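How do you keep from losing your place when filling a 96-well plate by hand?

293 views · 3 comments · Share

Hi everybody! I help out in the teaching lab at the community college here in Vultville, and come March I'll be running the food dye dilution exercise by myself for the first time. My trouble is silly but real: somewhere past the middle of the plate I look up, somebody asks me something, and I have no idea whether I've done well 48 or 49. White plates are the worst, everything just melts together. Any tricks would be so welcome (no budget to speak of, I'm afraid). 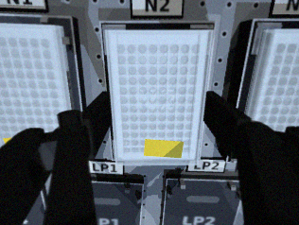
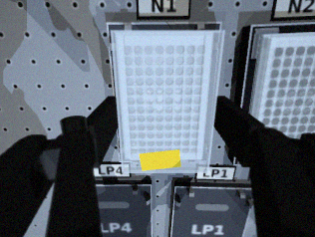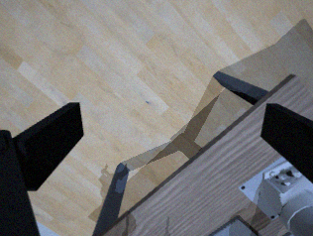

The first two show the white 96-well plate.

Hollis Oyelaran
29 July 2021
Oh, I feel for you! I taught this for years in Zamora and the thing that saved me was the tip box. Start with a full rack of 96 tips and take them in the same order you fill the wells, so the next tip always matches the next well. If you get interrupted, look at the rack. It does mean a fresh tip every time, but your dilutions will thank you. Also, finish the row before you answer anybody, they can wait!
51 people found this helpful · Share

rodaroda
get a multichannel pipette

Pipwell
Second the tip box. I also lay an index card over the rows I haven't gotten to and slide it down as I go, works fine with a dark card on a white plate.
Share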